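Trondside Community Church
Position vacant: Adult Discipleship and Small Groups Coordinator
Part-time, 60 per cent of a full-time load, fixed term with the possibility of renewal

About the position

Trondside Community Church invites applications from suitably qualified persons for the position of Adult Discipleship and Small Groups Coordinator. The position has been created by the church council following a review of adult teaching across the parish, and reports to the Senior Minister, the Rev. Ilse Cuypers.

The successful applicant will have oversight of the midweek small groups, the autumn and spring enquirers' courses, the training of group leaders and the preparation of written study material. The Coordinator will also share in the preaching roster at the Sunday evening service, normally once each month during school term.

Trondside is a congregation of 98 members on the roll, with a wider community of people who attend one or more of its weekly activities. Worship is in English, with a fortnightly gathering for those who prefer to read and pray in Ukrainian, led by Hryhorii Mykhailiuk. The church building on Schumacher Street includes a hall, a reading room and a kitchen, and the parish office is open four mornings a week.
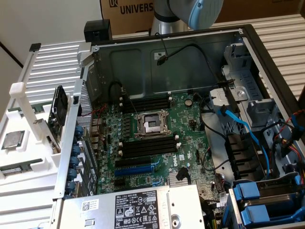

The council has resolved that for the next two years adult teaching will follow the Gospel of Luke in the first half of the year and the letters of Paul in the second. Small groups will be asked to study the passage to be preached on the following Sunday. In the past, groups have chosen their own material, and the quality and depth of study have varied a good deal. The Coordinator will be expected to bring the groups into this common pattern with patience, and with proper regard for those which have met in the same homes for many years.

Duties

The Coordinator will:

Write a weekly study guide of no more than two pages, comprising the passage, brief notes on context, and questions for discussion and prayer. Guides must be with the parish office by noon on the day of the staff meeting in the preceding week.

Recruit, train and meet regularly with small group leaders. Each leader is to be visited in his or her own group at least once a term.

Convene the enquirers' course, including the sessions on creation, sin, grace and the resurrection, and follow up those who complete it and wish to be baptised or received into membership.

Maintain the reading room collection of 400 volumes, in consultation with Yolanda Holloway, and recommend titles for purchase within the annual allocation. The current catalogue contains a number of older commentaries that are due for rebinding or disposal.

Assist with pastoral visiting, particularly among members who are unable to attend Sunday worship – a list is kept by the Senior Minister and reviewed at each staff meeting.

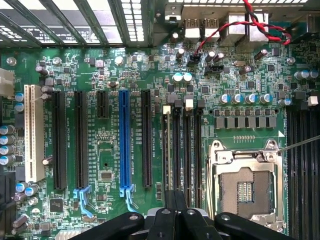

Selection criteria

Applicants must address each of the following in writing.

Essential

A mature Christian faith and active membership of a local church.

A degree or diploma in theology, ministry or biblical studies, or substantial progress towards one.

Demonstrated experience in leading Bible study with adults of differing ages and levels of education.

The ability to write clearly for a general readership. A sample study guide on Luke 15 must be included with the application.

Willingness to affirm the church's statement of belief, a copy of which is available from the parish office.

A current working with children clearance, or eligibility to obtain one before commencement.

Desirable

Reading knowledge of New Testament Greek.

Experience in an ecumenical or multilingual setting.

A current driver licence and access to a vehicle. Two of the small groups meet at Brelel, which has no evening bus service.

Terms and conditions

Hours are worked across four days, one of which must be Sunday. Evening work is a regular part of the position, and time off in lieu is by agreement with the Senior Minister. The salary is paid at the parish lay worker rate applicable to the appointee's qualifications, with superannuation, and a book allowance may be claimed on presentation of receipts. Housing is not provided. The council may, at its discretion, contribute to removal expenses for an appointee moving from interstate.

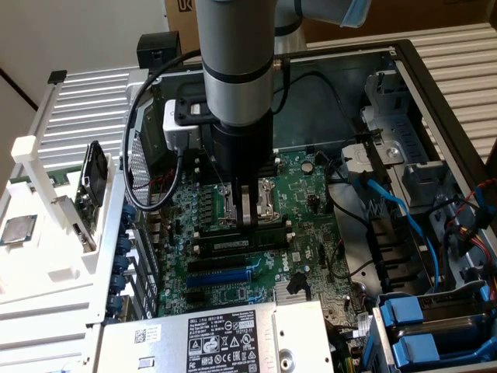

A probationary period of six months applies. During this time the Coordinator will meet fortnightly with a supervisor appointed from outside the congregation. For the first appointee this will be Rasmus Žukauskas, who has served as a study supervisor with the Skerero Retreat House and is familiar with the parish. Conversations held in supervision are confidential, subject to the church's safe ministry policy.

One week of study leave is available in each completed year of service. Applications for study leave should be made in writing and should state the proposed course of reading.

How to apply

Applications should comprise a covering letter, a response to the selection criteria, the sample study guide, a curriculum vitae and the names of three referees. One referee must be the applicant's present minister or pastor, and one must be able to comment on the applicant's teaching. Referees will not be contacted without the applicant's consent.

Applications are to be marked "Confidential – Coordinator" and addressed to Fanni Bíró, Parish Secretary, Trondside Community Church, Schumacher Street. They may be posted or delivered by hand to the parish office during office hours. Late applications will be considered only where the applicant has spoken with the Parish Secretary beforehand.

Applications close at 5 pm on 15 February 2022. Shortlisted applicants will be invited to an interview with the selection panel and asked to lead a short study with one of the midweek groups. Reasonable travel costs for interview will be met by the parish.

A fuller position description, the statement of belief and the safe ministry policy may be obtained from the Parish Secretary. Enquiries concerning the nature of the ministry should be directed to the Senior Minister.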